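The letter from Skasley came in June and said my uncle's well was haunted, though it used the word "irregular." I had inherited the well along with 14 acres of thistle. The firm wanted 85 dollars to come out and listen to it.

I don't believe in haunted wells. I drove up anyway, mostly to save the 85 dollars.

The neighbors at Serkton had all heard it. A woman's voice, they said, at dusk, asking for bread. When I asked what she said exactly, I got a different answer on every porch — bread, bed, Fred. They invited me to supper in the hall so I could hear the rest of it.
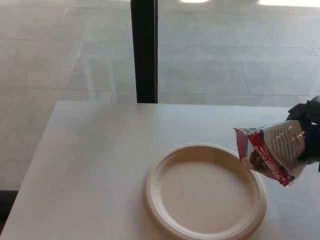 Belief, I noticed, went up as the food got closer. One man swore his grandfather had lowered a loaf on a rope and pulled the rope back bare. I asked whether the loaf might have come untied. He looked at me the way you look at a child who has asked where the dog went. I sat at the white table with an empty plate by me, the paper kind with a ridged rim, and thought that if I were dead and hungry I would haunt a kitchen.

At dusk I walked out to the well by myself. I heard wind, a frog, then something low that could have been "bread" if you had spent the whole evening being told so. I said hello. It stopped. Frogs do that.
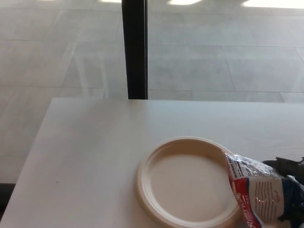

I wrote to Skasley and told them no. They wrote back that the price was now 200, on account of my having spoken to it.

I haven't paid. But I went up once more before the thistle was cut, with half a rye loaf in a bag, and I tied the knot twice. The rope came up bare. I've looked at that rope a good deal since then, and I still think it was the knot.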